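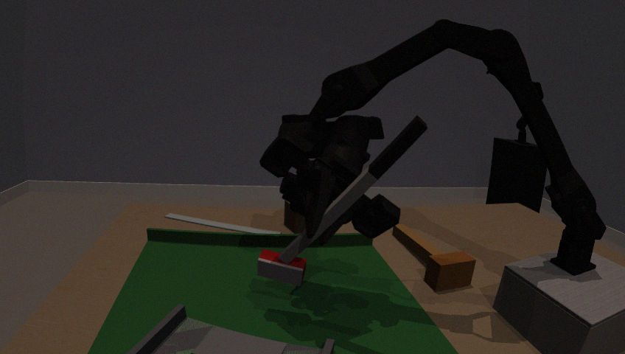 Jeleck > Documentation > Waromik Tabletop Suite > Set-up Guide > 4. Running the Tool-Use Comparison

4. Running the Tool-Use Comparison

This section covers the comparison between the two policies that ship with the Waromik suite: the flat policy, which goes straight from camera input to joint commands, and the staged policy, which first picks a contact point on the tool and then plans the motion. You will run both on the same set of simulated layouts and get one results table out of it. Section 3 (installing the simulator and the asset pack) must be finished before you start.

The result we are asking you to reproduce is a narrow one. In our own runs the staged policy did better on tasks where the robot has to act through something it is holding, such as pressing an object with the end of a rod. On plain pick-and-place the two came out level. If you see a large gap on pick-and-place, go to 4.6 before you report it.

4.1 Before you start

You need:

- A working install of the simulator, with the asset pack unpacked in the default folder
- The Ifans planner, same release as the simulator
- Both policy checkpoints
- Enough free disk space for the logs. A full run with video on is large. With video off it is small enough to ignore.

Note: The Ifans planner reads its settings once, when it starts. If you edit the settings file while it is running, nothing changes until you restart it. Most of the odd results people send us come from this.

4.2 Load the workcell

1. Start the simulator and open the workcell named "tabletop-mixed".

2. Wait for the objects to settle. They are dropped from a small height when the workcell loads, and a few of them may slide before they come to rest. The status line reads SETTLED when it is safe to go on.

3. Check that the central arm is the active one. The side stations load with the workcell but take no part in this comparison, and they should be set to HOLD. If a side station is set to TRACK, it will use up planner time and your timing figures will be wrong.

4. Set the random seed to 3910. All of the published layouts come from this seed. You can use another one once you have a matching run, but do the first run with ours.

5. Turn object randomization on and color randomization off.

Caution: Do not move objects by hand after the status line reads SETTLED. The layout is saved at that moment, and the saved copy is what the second policy will be given. A hand-moved object means the two policies are working on different tables, and the comparison is worthless.

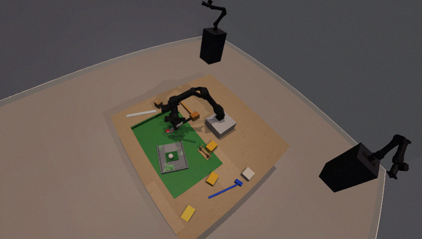

6. Save the layout set under a new name. Do not overwrite the set that came with the suite, as the checking script in 4.5 compares yours against it line by line.

7. Open the camera panel and confirm that both the near view and the wide view are live. The policies only use the near view. The wide view is for you, and it is the one to watch when you want to know whether the arm has swung too far on a reach.

4.3 Set the contact parameters

Contact is where simulated tool use usually goes wrong. A long thin tool held at one end multiplies any small error in the grip, and the tip can end up well away from where the planner thinks it is. The staged policy corrects for this by estimating the tip position again after the grasp closes. The flat policy has no such step. Leave the parameters the same for both.

1. Open the contact settings and load the profile "Fullach-soft".

2. Set the number of solver substeps to 10. Lower values run faster, but thin tools start to pass through the things they are pressing on, and the success check counts some of those as good presses.

3. Leave the friction values alone for the first run. They were tuned together, and changing one without the others tends to make the grip either stick or slip far too easily.

4. Set the grip re-check to ON for the staged policy. The flat policy ignores this setting, so you do not need to switch it off between runs.

5. Restart the planner (see the note in 4.1).

Note: A small shake in the tool tip just after contact is normal with this profile. It should die down quickly. If it keeps going or gets bigger, the substep value did not take, and you should go back to step 2.

4.4 Run the trials

1. Choose the task group "act-through-tool". The group covers pressing, pushing, and dragging with a held tool.

2. Set the number of trials to 80 for each policy.

3. Run the flat policy first. The order makes no difference to the result, but the table script expects it and will label the columns the wrong way around otherwise. We know this is clumsy — a fix is on the list.

4. When the first batch ends, reload the saved layout set. Do not just press Reset. Reset puts the arm back in its start pose but leaves the objects wherever the last trial left them.

5. Run the staged policy.

6. Repeat steps 2 through 5 with the task group "pick-and-place". You need this second group as a baseline, and a tool-use figure sent to us without it will be returned.

While a batch is running you can close the camera panel to save time. You can also pause between trials. Do not pause in the middle of one: the trial clock keeps counting and the trial will be logged as a time-out.

Caution: If you stop a batch early, delete the partial log. The table script joins every log it finds in the folder, and a partial log mixed in with a full one will pull the success rate down with no warning.

What counts as a success

A press is a success when the tool tip touches the target surface and stays on it for 2 seconds with the force inside the allowed band. Touching the target with the gripper itself is a failure, even if the force was right. So is knocking the target out of place first and pressing it afterward. These rules are strict, and they lower the figures for both policies. We kept them because earlier, looser rules gave high marks to a policy that was mostly just bumping into things.

Pushes and drags are scored on where the object ends up. The path does not matter as long as the object stays on the work surface and the tool stays in the grip.

4.5 Build the results table

1. Put all four logs in one folder with nothing else in it.

2. Run the table script. It first checks your layouts against the published ones and stops at the first mismatch.

3. Open the table and look at the failure column before the success column. Each failure is sorted as missed grasp, tool slip, tip error, force out of band, or time-out.

4. Compare the tip error rows. The difference between the policies should show up mainly there. In our runs the missed grasp rows were close to equal, and that is what we would expect: both policies use the same grasp network, and the staged one only does something different once the tool is in hand.

If your success rates match ours but the failure types are spread in another way, please tell us. We would like to see those logs more than the ones that agree.

Note: These results are for simulation only. We have not finished the same comparison on hardware, and nothing in this guide should be read as a claim about it. Real tools bend, and ours are rigid.

4.6 Common problems

The arm reaches over the target and stops.
The planner has found no path that keeps the wrist clear of the arm's own links. This happens on a few layouts with both policies and is scored as a time-out. Leave it in the log.

The tool drops as soon as it is lifted.
Check that the Fullach-soft profile is loaded. The simulator goes back to its own default profile after a crash and does not say so.

Large gap between policies on pick-and-place.
Nearly always a layout problem. Reload the saved set, confirm the seed, and run the second policy again. If the gap is still there, compare the two checkpoint file sizes with the list in Section 3. A cut-short download will often load and run, badly.

The layout check stops on the first line.
Color randomization is on. Go back to 4.2, step 5.

Force readings are all zero.
The force log is written only when the contact settings panel has been opened at least once since start-up. Open it, close it, and start the batch again.

Section 5 covers adding your own tools to the asset pack.

Comments (4)

tmk_lab
Got matching tip error rows on the second try. First try was the Reset button thing in 4.4, should have read it more slowly. Could that go in bold?

pellgrove
Is there any way to run the two task groups overnight in one go? I don't mind writing a wrapper but the layout reload seems to need the window open.

Jeleck Docs
@pellgrove Not in this release. The reload can be called without the window from the September build on. @tmk_lab We will make it a caution box.

rowan-s
Tried it with the substeps halved just to see. The flat policy went UP on pressing, and when I watched a few of them the rod tip was inside the block. So yes, leave that setting alone. Does the success check look at depth at all, or only at touch and force?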